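Rirow Hand Demonstrations, data card and README

Version note: this text goes together with the second export. If you have the first export (folder name starts with "kov"), please read the part about old files near the end before you mix them.

What is in the set

Rirow is a collection of short demonstrations made by people with a sensor tool worn or held in the hand. Every demonstration is one attempt at one small household or workshop task. We collected them to train policies by imitation, and the set was made with this use in mind. It holds 605 demonstrations in total, from 5 tasks. The tasks are not equally represented, see the file tasks.csv for the split.

The tasks are:
fold_cloth
sort_cutlery
hang_tool
open_drawer
cable_clip

Recording was done in two rooms. The first is the workshop in Skultarent, where most of the work happened. The second is a smaller room at Vitommont, used only in October for open_drawer. The name of the room is saved in the field "site" for each demonstration.

How a demonstration is recorded

The operator puts on the glove and the cuff, starts the recorder with the foot switch, and waits for the short tone. After the tone the operator shows the tool to the wall markers for two or three seconds. Then the task starts. When it is finished, the operator returns the hand to the start position and presses the switch again.

The wall markers give us the common coordinate system. If no marker is seen in the first three seconds, the pose track starts from an unknown place and the field "anchored" is set to false. Such files are still in the set. For many training methods you will want to filter them out.

Video comes from a very wide fisheye lens. The useful picture is a circle and the corners are black. We do not undistort it before export. The calibration file is in calib/ and there is one for each tool, so please check the tool number before you use it. Kováčik is the name of our recording software, and you will see this word in many file headers.

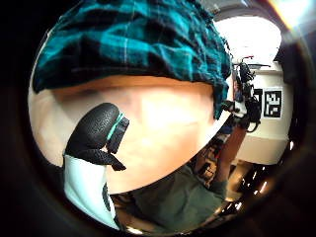 Sample view, Skultarent site. Gloved thumb with teal band, white cuff, and a wall marker at the right.

Frames like this one are common at the beginning and at the end of a recording, and they matter for how you cut the data. The forearm and the sleeve take a big part of the circle, and little of the room remains for the visual tracking. We found that a pose estimate made only from video becomes weak in such moments. The inertial data continues, so the exported track is a mix of both, and the column "pose_quality" tells how much you can trust each row. Values under 0.4 should be treated as a guess.

Clothing

We did not ask operators to wear a uniform. There are checked shirts, plain sweaters, bare arms. At first this was laziness from our side, later we decided to keep it. A model which learned from only one sleeve can be confused by another. But loose sleeves have a price: they can come down over the working area, and then contact with the object is not visible. We marked these parts by hand with the label "sleeve_occlusion". The labels are reliable for fold_cloth and hang_tool. For cable_clip only a part was checked.

Files

Each demonstration is one folder with this content:

video.mp4, the fisheye video, 25 frames per second
pose.csv, position and rotation of the tool
hand.csv, signals from the glove
events.json, start, end, and hand labels
meta.json, site, task, tool number, operator code

Time is in seconds from the tone. All CSV files use a point for decimals and a comma between columns. The clocks of glove and video were matched in software, and a small shift can remain. In our checks it was never larger than one video frame, but we checked only 25 demonstrations by eye.

Quality labels

"good" means that the task was completed and nothing important is missing.
"usable" means that the task was completed with a correction, for example the object was dropped and taken again.
"failed" means that the task was not completed.

Please do not delete the failed ones without looking. We used them to train a simple success detector and they were the most useful part for that.

Known problems

The glove signal for the thumb drifts when the band is moved on the finger. Operators were asked to check the band before every block, and some forgot.

Strong light at the upper side of the picture can make a flare. Automatic exposure then makes the hands darker for a moment.

Operator codes were changed between the first and the second export. Code 3 in the old files is not the same person as code 3 in the new ones.

Old files

In the first export the rotation was written in the order w, x, y, z. Now it is x, y, z, w. The script convert_kov.py changes the old order and leaves everything else as it was. Run it only one time on a folder, it has no protection against a second run.

Use and privacy

You can use the set for research and teaching. All operators agreed in writing to the recording. Sound was removed. If you find a face or a readable name in some video, write to the address in CONTACT and give the folder name. We will take the folder out of the next export.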